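Greifer pflegen, wenn der Roboter in der Küche arbeitet

Wer so einen Arm nur am Werktisch betreibt, kennt das Problem nicht: Fett. In der Küche legt sich nach ein paar Tagen auf alles ein feiner Film, auch auf die Finger vom Greifer, und dann rutscht der Teller weg. Ich betreibe meinen Vatholm jetzt seit September und habe mir ein paar Sachen angewöhnt, die ich mal aufschreibe (meine Zettel am Kühlschrank kann inzwischen eh keiner mehr lesen).

Finger umwickeln
Ich nehme weißes Gewebeband, das ist griffig und lässt sich schnell wechseln. Vorher die Finger mit Spiritus abwischen und richtig trocknen lassen! Dann von der Spitze zum Ansatz wickeln, jede Lage halb über die vorige. Falten lassen sich an der Rundung kaum vermeiden, die stören mich auch nicht, solange die Spitzen sauber aufeinanderliegen. Neu gewickelt wird bei mir nach 500 Griffen oder wenn sich eine Kante hochstellt. Bitte nicht einfach drüberwickeln, sonst werden die Finger immer dicker und die Schließposition stimmt nicht mehr.

Schließposition prüfen
Greifer leer zufahren, Taschenlampe dahinterhalten. Scheint vorne Licht durch, sitzt ein Finger schief in der Aufnahme. Schrauben leicht lösen, zusammendrücken, wieder anziehen, fertig. Nach jedem Bandwechsel den Nullpunkt neu anlernen, das dauert beim Vatholm 30 Sekunden und ich habe es trotzdem schon dreimal vergessen.

Kamera am Handgelenk
Mikrofasertuch, ein Tropfen Brillenreiniger aufs Tuch (nie direkt auf die Linse), von innen nach außen. Ich mache das montags vor dem Frühstück. Glänzende Flächen sind für die Kameras sowieso eine Zumutung: schwarzes Glas, Marmoroptik, getönte Mikrowellentür, alles spiegelt. Mir hilft es, die Deckenlampe zu dimmen und das Kochfeld streifenfrei zu putzen, bevor ich die Positionen anlerne.

Kabel und Platz
Lose Kabel vom Wasserkocher oder der Mikrowelle möglichst weit nach hinten schieben, in so einer Schlaufe bleibt ein Finger schneller hängen, als man auf Stopp drücken kann. Und vor der ersten Fahrt des Tages lasse ich den Arm einmal langsam an der Vorderkante der Arbeitsplatte entlangfahren und schaue mir die Bilder beider Kameras an.

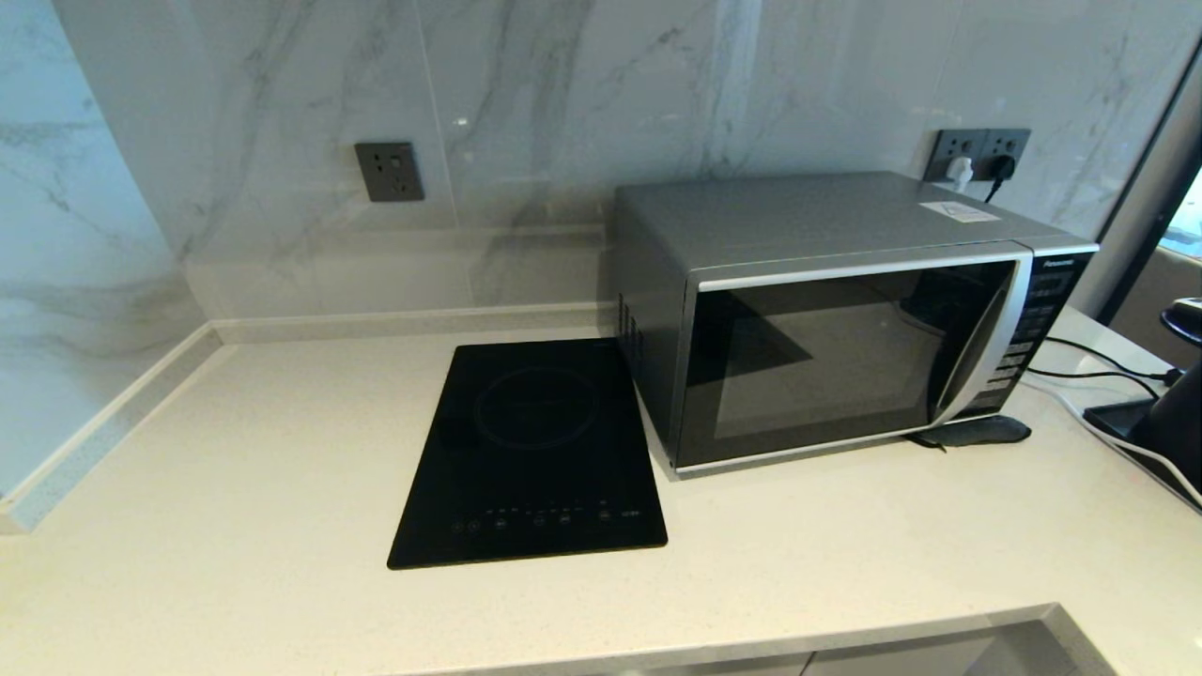
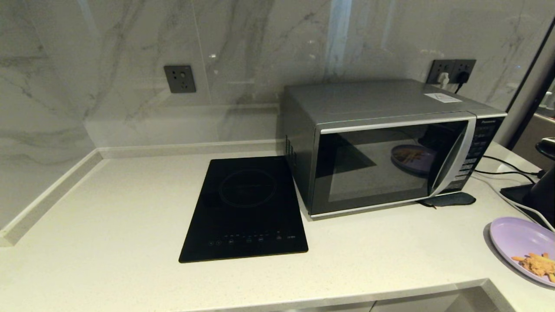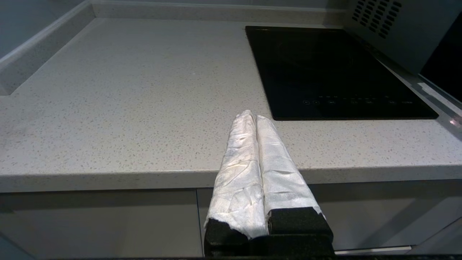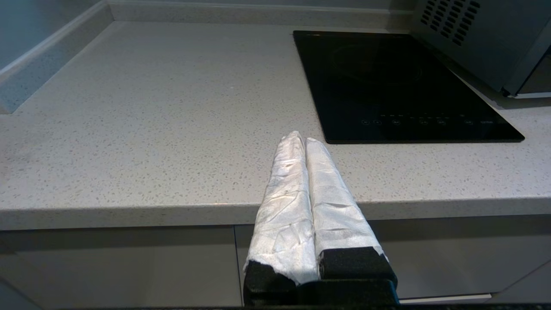
Kochfeld und Mikrowelle von oben gesehen und zuletzt zweimal vom Handgelenk aus, mit geschlossenen Fingern an der Vorderkante.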